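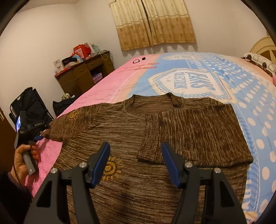 Laundry & Closet > Clothes Care > Knitwear

Sweater Care Tips I Stopped Believing

By Hartmut Heitmann
18 Aug 2023

Every winter the same advice about sweaters gets passed around, usually with a product attached. I've owned too many knits and ruined a fair share, so I no longer take any of it on faith. These are the claims I hear most and what I think of them.

"Put it in the freezer to stop pilling." I tried this with two cardigans for most of a February. They pilled on schedule. Pills come from rubbing, mostly under the arms and wherever your bag strap sits. Wear the thing less often, or move the bag to the other shoulder.

"Cedar keeps moths out." Maybe a little, when it's fresh and the box shuts tight. The six dollar blocks hanging in my closet did nothing I could see. Moths like sweat and food spills, so wash a sweater before you put it away for the summer, even if it looks clean. Then use a bag with a real seal.

"You need special wool wash." Check the label before you buy any. Plenty of sweaters sold as cozy winter knits are mostly acrylic or cotton and will do fine with whatever you already have. For real wool I use a small squirt of plain, mild detergent in cool water and skip the softener. A shop in Bromumdale once tried to sell me a bottle that promised 91 washes. I asked how big a wash. The clerk didn't know.

"Never hang a sweater." This one is mostly true. Heavy knits grow at the shoulders. Fold them: lay the sweater flat, bring one sleeve across the chest, then the other, then turn the bottom up to the neck. The store trick with tissue paper is for stores. So is the folding board. A bed works.

"Steam gets the shape back." Partly. Steam will relax a crumpled cuff. It won't rescue a neck that has been yanked over a big head for 9 years, and I speak as the owner of the head.

Fabric shavers do work, with one warning. Keep them well away from embroidery and loose stitches, and go slowly over ribbing. Lay the sweater on something firm and don't press. A cheap one is fine if the blade is sharp.

As for vacuum bags, they save space and leave creases that take days to drop out. I use them for blankets.

Comments (3)

woolgathering_sue: The freezer thing is for moth eggs, not pilling. Somebody mixed the two up years ago and it stuck.

Dale P.: I've hung mine on padded hangers forever and they're fine. Depends on the knit.

mkt: Which shaver do you have? Mine chewed a hole in an elbow the first day.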